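effect on the time people need to find an object. In the first round of interviews, many households told us that they "know where everything is", and only later spoke of the tea bought twice or the snack forgotten until it was stale. For this reason we treat the kitchen drawer as a small storage system with its own rules, and we ask who makes these rules and who follows them.
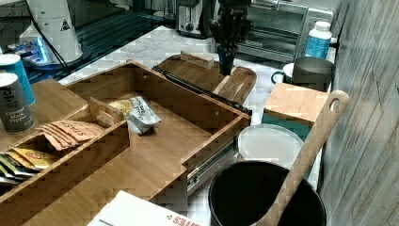

3.2 Mixed contents and shared drawers

Figure 2. A drawer with tea packets and a snack bag in the same organizer.

The sample includes 24 households in the town of Merrick. Over 4 weeks, the members wrote down each item they put into or took out of one chosen drawer, which gave us 693 entries. Dabbas and Esteban coded the entries separately, and Potgieter decided the cases where they did not agree. We used three codes: fixed place, loose place and no place.

Tea was the clearest case of a fixed place. In 19 households it went back to the same compartment during the whole period, also when the box was already thrown away and only the single packets were left. Snacks behaved differently. An opened bag was often put wherever there was space – one participant called this "parking" – and it was seldom recorded again under the same code.
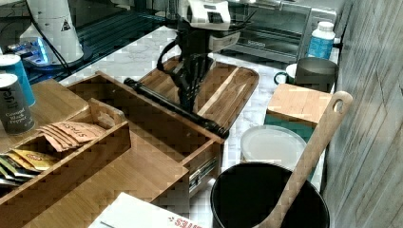
We also expected that dividers would reduce the number of loose items, but the diaries support this only in part. In homes with one cook, the compartments kept their meaning from March until the end of the study. In homes with several cooks, each person gave the same compartment a different purpose, and labels did not remove the disagreement. Sheehan found a similar pattern in shared office kitchens, although his participants did not buy the food together. We return to this point in Section 4, where the interview material is compared with the diaries.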